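**Can a machine tidy up yet?** Progress report, Femi Onyeka and Funmilayo Igwe, 27/02/2019

Our question was whether a robot arm could take over one dull job at the Tremholm shop: emptying a mixed parts bin. We ran 223 picks over 7 sessions.

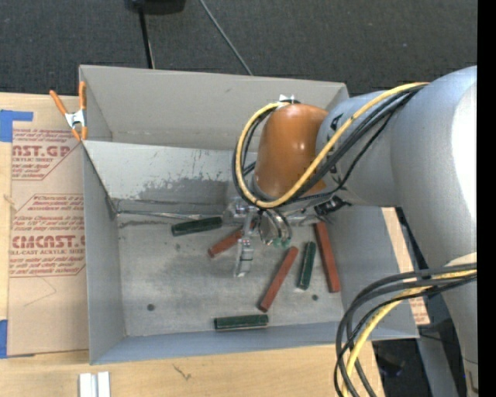

Sorting at home or in a shop rarely starts with things in neat rows. Blocks lying at odd angles on bare metal, red and green together, are closer to a real toy box or scrap tray. One lying near a wall leaves little room for a finger to get in – we logged 26 misses, almost all of them at the walls.

A person is still faster. In March we will repeat the test with 2 layers of parts and compare it with the Bratutix settings.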